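Sterkine two-arm gripper kit, 3 out of 5 (would be 4 without the cable thing)

Posted May 2023
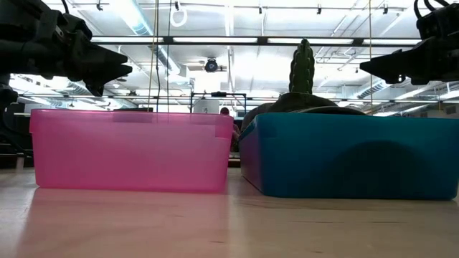

Quick one, between shifts. We've had the Sterkine kit on the bench long enough now to say something useful, and people keep emailing me about the left hand fault so I'll start there.

The fault. Left gripper closes on the object, lifts, starts the move across to the other bin, and somewhere on the way over it lets go. No error. No stop. Controller still thinks it's holding. Arm carries on to the drop position, opens an already open hand, reports a good cycle and goes back for the next one. First time I saw it I figured bad grip, soft toy, whatever. Then it did it with a hard plastic block. Then it did it twice in a row while Nuno Esteves was standing there telling me it was bad grip.

What was going on: the cable that runs over the top of the hand. Turn the wrist far enough and it pulls tight against the bracket, the connector backs out a hair, and the finger motor drops out for a moment. Comes back by itself when the wrist unwinds. So every time you go look, everything's fine, plug is in, status light green. Took us 22 tries with the wrist held at full turn to get it to fail while somebody had a hand on the plug. Chrysoula Gkikas caught it, she felt it move.

Right hand never did it. Same part number, same firmware, but the cable was routed with a bigger loop at the factory. Luck, as far as I can tell. There's nothing in the manual about loop size. There's a drawing but the drawing shows no cable at all, thanks.

Now the part that bothers me more. Dropping a toy cactus is nothing. But when the motor comes back it goes to the last commanded position, at full speed, no ramp. If the last command was close, it closes. We had the cover off and fingers near it when that happend. Nobody hurt, a pinched glove, some language. Simão Mendes hit the e-stop and we left it off for the rest of the day. So: power off at the cabinet before you touch that connector. Pause in the software is no good, pause leaves the motors live. The manual says this on page one for the arms and then says nothing about it for the hands.

Support. Wrote to Sterkine, got a form reply, wrote again, got Tiago Valente, who was great. Knew the fault right away, which tells you something. Sent a locking clip and a longer lead, no charge. He said a firmware fix for the full speed return is planned for September. I'll believe it when I've loaded it. Until then he gave me a setting that caps finger speed after a dropout. It works but you have to put it back in after every restart, it doesn't save.

With the clip and longer lead on we ran 3,000 cycles bin to bin and had zero dropouts. Before that the best we ever managed was nowhere near. So the fix is good. Should have shipped that way.

Rest of it, fast:

Grip is good. Pointed fingers get down into a bin corner better than the old Jalali hands, which were just too fat. They'll hold a plush thing without squashing it if you turn the force down.

Open fingertips are wide enough for most of what we throw at it. Shallow bins, easy. Deep bins the housing starts to bump the rim, watch that.

Bolts. Check them. Two on the left bracket had worked loose by 2,000 cycles. Threadlock, done, no more trouble.

Software is okay. The log screen is terrible, times are in a tiny font and it doesn't record dropouts at all, so if you only trust the log you'll think you have a perfect machine. We put a cheap scale under the drop bin instead and compare weights. Crude but it catches every miss.

Teaching new moves is easy. Nuno Moreira had never touched one and was moving stuff between bins before lunch.

Would I buy it again? Probably, yes, but I'd ask for the clip and the long lead in the order and I'd want it in writing. If you already own one: turn the wrist all the way both ways by hand, power OFF, and look at that cable. If it goes tight anywhere you have the same problem we had, even if you havn't seen a drop yet. Email support and mention the longer lead by name, the form reply won't offer it.

Will update when the firmware is out.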